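Community Help > Purchasing and Planning > Automation Equipment

Budgeting for a first robot cell for memory and processor work on used workstations

Posted by Waltraud Lindemann

Our organization refurbishes desktop workstations for schools and public offices, and we have been asked to submit an equipment request for the next budget year. The request would cover one robot arm with a two-finger gripper, to be used for taking out and seating memory modules and for opening the retention lever on processor sockets. At present all of this work is done by hand at four benches.

We have one written proposal, from Kettler, and expect a second from Konham before the end of March. The Kettler proposal covers the arm, the gripper, one wrist camera and 10 days of setup on our premises. It does not mention fixtures, spare fingertips or training. The boards remain in their cases during the work, and the cases are of several makes.

The two views below give an idea of the space available at the processor socket and the memory slots.
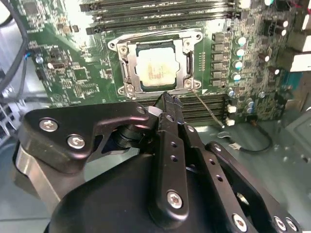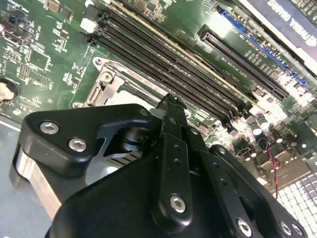 I would be grateful for advice on three points. First, which items are commonly left out of a first request of this type? Second, is it reasonable to ask a supplier for a trial on our own machines before an order is placed? Third, should we budget for one gripper or two? Our finance office permits a single amendment after approval, and I would prefer not to use it in the first quarter.

Callum Wragg
Member, Gelden regional group

My department completed a similar purchase two years ago, and the arm itself gave us very little trouble in budgeting. The omissions were elsewhere. I would advise separate lines for the following:

Case fixtures, one for each chassis type you intend to process
Spare fingertips, in at least two widths
Lighting that can be dimmed or moved – glare from metal parts cost us several days of camera setup
Operator training, including a second session after the first month
Safety assessment and any guarding it calls for
Annual service, quoted for three years

Fixtures were our largest surprise. We had planned for one adjustable fixture and finally bought separate ones, as the adjustable model did not hold the smaller cases firmly enough.

With regard to a trial, yes, and it should be in writing. We sent 28 machines to the supplier and asked for the results of every attempt, including those where an operator had to step in. Please include your least convenient models. Cables lying near the board and tall parts beside the socket are of more interest than a clean layout, and a supplier who is shown only clean layouts will quote accordingly.

I would request one gripper and a full set of wear parts. A second gripper can be listed as an option with a fixed price, so that it need not count as your amendment. Check that the price is held for the whole budget year.

Favivgate_Stores

Get the second quote before you do anything. Ours came in lower and included the training. Also ask who owns the programs when the setup days are over, we had to pay again for changes.

KPL_Facilities

I agree with most of the above but would question whether the processor step belongs in the first request. Memory modules account for the greater part of the handling in our workshop. Of 79 machines in our last batch, 57 needed a memory change and very few needed the processor touched. We left the sockets to the bench staff and specified the cell for memory only, which allowed a simpler gripper and a shorter acceptance test. The socket work may be added later if the reach and the camera position have been chosen with it in mind – please have the supplier confirm this in the offer.

It would also be useful to keep a record of bench times for each step before the request goes in. Our finance office returned the first version for lack of such figures.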